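Runonus: a collection of social dance class notes

Release notes and data card, second edition, Apr 24, 2024

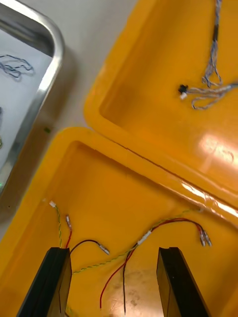 Welcome, and thank you for stopping by. Runonus is a set of written notes from beginner and near-beginner social dance classes, mostly swing, waltz, foxtrot and a little salsa. It holds 1,609 notes taken by 136 dancers who were kind enough to hand over what they scribbled after class. Some notes are a single line ("left foot, LEFT foot"). Others go on for two pages and include what the dancer had for supper. I have kept the supper, too, when the dancer said I could.

I started Runonus because I wanted to know what people remember from a dance lesson once they get home. Syllabuses tell you what a teacher meant to teach, and videos show what the feet did, but a note written at the kitchen table at ten at night tells you what stuck. I had a shoebox of my own, and then a friend at the studio offered me hers, and you can guess how it went from there.

What's in the folder

notes.csv has one row per note. The columns are note_id, dancer_id, style, role, weeks_in, text and partner_mentioned.

dancers.csv has one row per dancer, with the age band, years of earlier dancing (often zero, bless us all) and whether they came alone or with somebody.

glossary.txt is a plain list of step names and the many ways people spelled them. I am very fond of this file. "Promenade" alone has eleven spellings, and "chassé" beats it handily.

splits/ has the train and test lists. The test list is 400 notes, and no dancer appears in both lists, so please keep them apart if you're comparing your results with anyone else's.

Where the notes came from

Most came from two evening programs, the Brandier studio's beginner series and the Paisan social club's drop-in hour. The rest were mailed in by dancers who heard about the project from one of those two. Brandier teaches in eight-week blocks, so you'll see the weeks_in column run neatly from one to eight for those dancers and then start over. Paisan has no blocks at all. People come when they like, and for them weeks_in is counted from the first class they remember, which in a few cases was a long time ago.

Paper notes were typed up by hand. I did the first half and then went back and checked it against the paper, and I'm glad I did, as I had been quietly fixing everyone's spelling without noticing. The second edition puts the original spelling back. If you downloaded the October release, please swap it for this one.

About the columns that need a little explaining

role can be lead, follow, both or blank. Blank means the dancer didn't say. Please don't fill it in by guessing from anything else in the row. I tried it once for my own curiosity and was wrong a good deal of the time.

style is the style of the class, as the dancer gave it. Somebody will write "waltz" and then describe what is plainly a foxtrot, and I have left it alone. There's a small file called doubtful.txt with the note numbers where I had my suspicions – use it or ignore it as you please.

partner_mentioned is yes or no. It says yes for any partner at all, including the teacher, a chair, and in one case a very patient dog.

Privacy

Every dancer signed a short form and could pull any note back at any time. Names of people in the notes have been swapped for [PERSON], and street names for [PLACE]. The names of songs are still there, because dancers talk about songs constantly and the notes make very little sense without them. If you believe you can tell who wrote something, please keep it to yourself and write to me so I can take another look at it.

What it's good for, and where it falls short

People have used Runonus to study how beginners describe movement in words, to sort notes by style, and to write kinder handouts for week three, when a good many dancers seem to lose heart. It is a small collection from two rooms in one part of the country. It leans toward dancers over 50, and it has very little salsa and no tango to speak of. I wouldn't use it to grade anybody's dancing, and I'd ask you not to either.

Please be careful with counts, also. Some dancers write "slow, slow, quick quick" and some write "1 2 3 and," and a fair number switch partway through the same sentence. The Iramow script in the tools folder will turn most of these into one common form, but it stumbles over waltz notes and leaves those as they are.

Using it

You're welcome to use, copy and share the notes for teaching, research or plain enjoyment, as long as you name the collection and the edition. Selling the notes by themselves is the one thing the dancers asked me not to allow.

Corrections are always welcome, especially for the glossary. Send the note number along with what you think it should say, and give me a week or two. I have class most evenings.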